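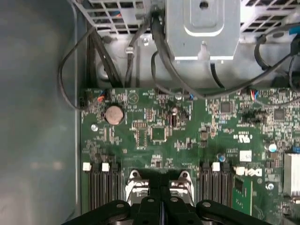

Sveva Bianchini told us a refurbished office desktop should come with the same paperwork as a new one, and we have kept to that. Trornau grades and resells business computers from its workshop in Grondville. Each unit is logged by serial number, its drive erased and its memory tested overnight. Stock is graded on a 100-point scale. Last year we shipped 2,188 desktops, 1,084 of them to schools. Warranty is 4 years, parts and labor. Trade accounts are handled by Grosadel.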